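Course Materials > Dental Assisting > Unit 6: Patient Instructions

Unit 6 Handout: Home Care After a Simple Extraction

Read this before the lab session. The quiz in December covers this handout and the two chapters on infection control. Students who missed Unit 5 should get the notes on local anesthetics first, as the first section assumes you know how long the numbness lasts.

1. What the assistant is responsible for

The dentist decides on the extraction, does it, and decides when the patient can leave. In most offices the assistant then goes over the home care sheet. You are not giving new medical advice when you do this. You are going through instructions the dentist has already approved, and passing back any question that is not on the sheet.

Patients who have just had a tooth out do not listen well. They are numb, they are biting on gauze, and many of them want to get to the car. Keep it short. Say the most important thing first, and say it again at the end. If someone came with the patient, ask the patient whether that person can sit in.

2. The clot

After the tooth comes out, the socket fills with blood and a clot forms. The clot covers the bone and the nerve endings while new tissue grows in from the sides. Nearly everything on the home care sheet is there to keep that clot in place.

If the clot is lost early, the patient may get a dry socket (alveolar osteitis). The usual complaint is a throbbing pain that starts a few days after the visit, often spreading toward the ear, sometimes with a bad taste or smell. Patients tend to say they were getting better and then it got worse. Write that down in their own words and tell the dentist the same day. Smoking raises the risk. So does a difficult extraction, and lower back teeth are affected more often than upper front teeth.

3. The first day

Gauze: firm, steady pressure. The patient folds the gauze, places it over the socket, and bites down. Chewing on it or lifting it every few minutes to look will keep the bleeding going. The office sheet gives the time. Do not make up your own number.

Bleeding: some oozing is normal on the first day, and pink saliva is normal. A little blood mixed with a lot of saliva looks like more than it is, so tell patients this before they leave. Bleeding that fills the mouth, or that does not slow with pressure, is a call to the office right away, or to emergency care if the office is closed.

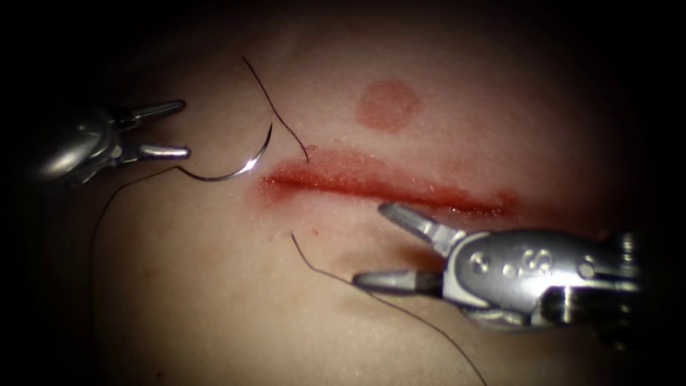 Rinsing and spitting: none on the first day. Let saliva run out into the sink or swallow it. Straws are out as well, and so is smoking or vaping.

Cold packs: on the outside of the cheek, wrapped in a cloth, on and off. Never directly on the skin.

Rest: head raised on an extra pillow. No heavy lifting or hard exercise.

Pain medicine: as the dentist directed, and nothing added. Check the health history again for blood thinners, liver or kidney disease, stomach ulcers and allergies. If anything in the history has changed since check-in, stop and get the dentist.

4. After the first day

Gentle warm salt water rinses can usually start the next day. Tell the patient to tilt the head from side to side and let the water fall out -- no forceful swishing. The other teeth should be brushed as normal, keeping away from the socket itself.

Food should be soft and cool or lukewarm to start with. Yogurt, mashed potatoes, eggs and soup that has been left to cool are all fine. Avoid seeds, chips, popcorn and rice until the area has started to close, as small hard pieces get into the socket. Patients with diabetes need a plan for eating on the first day and should not be sent home with "just skip lunch."

5. When to call

The sheet must list these, and you must read them out loud:

- bleeding that does not slow with pressure
- swelling that gets worse after the second or third day
- fever or chills
- pus or a bad taste that does not go away
- pain that gets stronger instead of weaker
- numbness that has not worn off by the next day

Trouble breathing or swallowing is an emergency. The patient calls 911 first and the office later.

6. Charting

Write down that the instructions were given, who was in the room, and that the patient had a chance to ask questions. Note that a written copy went home. "Post-op given" is not enough for this course and I will take points off for it.

7. For the lab

Work in pairs. One person gives the instructions and the other plays the patient, with gauze in. Switch after 20 minutes. Use the blank sheet from the Hofstetter workbook, page 243, and not the older Skundley form, which still tells patients to rinse on the first day.

Bring your completed sheet to the next class.

Comments (3)

dentalstudent_k
Is the Skundley form still OK for the charting part? My copy of the workbook hasn't come in yet.

Instructor
Charting part only. Cross out the rinse line.

mbr
Printed this for our front desk. We get the pink saliva call a lot.

Plornitz Career College, Stavmont Campus | Contact the Allied Health office | All rights reserved | Back to top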